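Projects / Gripper trials / Meeting minutes
Search minutes Go

Gripper comparison — minutes, June 18, 2021
Present: Virgilio Maglaya (chair), Pallavi Prajapati (notes), Susbridge people on the phone

1. Last minutes. Agreed, no changes.

2. Hand-held grippers. Virgilio went through the produce set. Round items first, then long ones, then leafy. Ribbed pads preferred over the smooth ones for fruit. Leafy stuff still awkward, people pinch too near the stems. Pallavi wants opening width written down at start of every session, not just when somebody remembers. Agreed.

Total clips so far 2,472. Of those 2,001 passed the first check. Rest mostly late starts and hands going out of view.
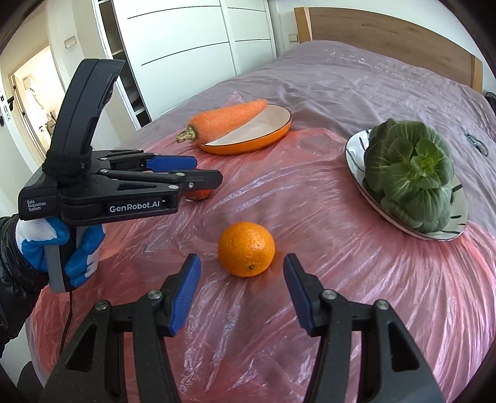
Do we keep the same pads for the Plokville round? Same pads for Plokville, then swap at Dhillon so we only change one thing at a time.

3. Wrist cameras. Exposure jumps near windows. Virgilio for locking it, Susbridge would rather leave on auto and fix later. Long discussion. Locked for 2 sessions, then compare — Pallavi to send both lots round.

4. Arm side. Controller from Fudside still not here. Old one drops the connection after nearly 4 hours, restart brings it back. No trials on the arm untill the new one is in.

5. AOB. Spare pads running low, Virgilio to order. File names: please stop using spaces, the import script chokes on them.

Actions
VM — pads order, chase Fudside
PP — width column on the log sheet, camera comparision
Susbridge — send their exposure settings

Next meeting when controller arrives.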